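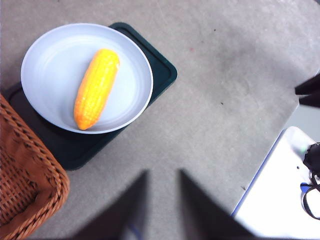

Boards > House & Yard > Paint and Walls > Landlord white, 30 days to move-out

vorkier_dan
Lease is up in November and my landlord wants the walls "as received." As received was white. I touched up the nail holes with white. I now own a white wall with 40 slightly different white dots on it, like a very shy leopard. Do I repaint the whole room or hope she comes by after dark?

Hjalti Ladefoged
Whole wall, corner to corner. You can't spot-patch flat paint that has had years to age. Roll it and stop at the corners, no one can compare two whites across a corner.

gultia88
Disagree. Feather the edges with a nearly dry roller and thin the paint a bit. Did my whole hallway in Kassa that way and got back every cent of a 500 dollar deposit.
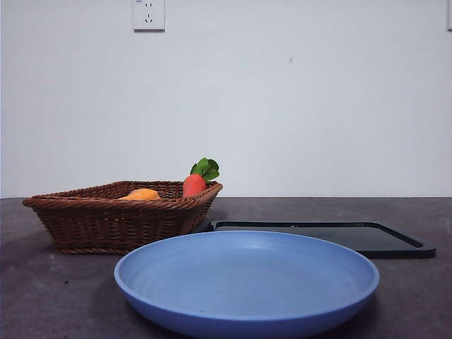
Photo: Meron Workneh

Hjalti Ladefoged
Your landlord in Kassa wore glasses as thick as a phone book, you told us so in the other thread.

gultia88
He had them ON, Hjalti.

vorkier_dan
Can we go back to my leopard. What about the outlets, do I take the plates off or cut in around them? The last tenant painted straight over one and I had to score it with a knife just to get it loose.

Adanech Tsegaye
Plates off, breaker off first. Screws in a cup, tape the cup to something. And check what sheen you've got before you buy anything. I did my place in Nidar with eggshell over flat and every afternoon at 4 it looked like I'd licked the wall.

vorkier_dan
It might be eggshell. It might be flat. The can in the closet says "white" in ballpoint.
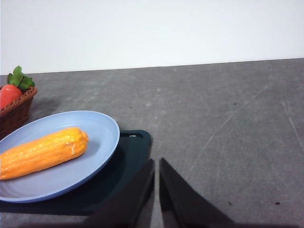
Mitiku Ayele wouldn't paint at all. Ask her in writing what she charges for it first. Mine wanted 200 for a bedroom, and I'd spent more than that on rollers and takeout before I thought to ask.

Hjalti Ladefoged
They'll say 200 and bill you double – get the number signed.

vorkier_dan
Emailed her. She says she'll "have a look Wednesday." Buying a roller tonight.

gultia88
Nearly dry!!

Contact the moderators | Forum rules | Back to top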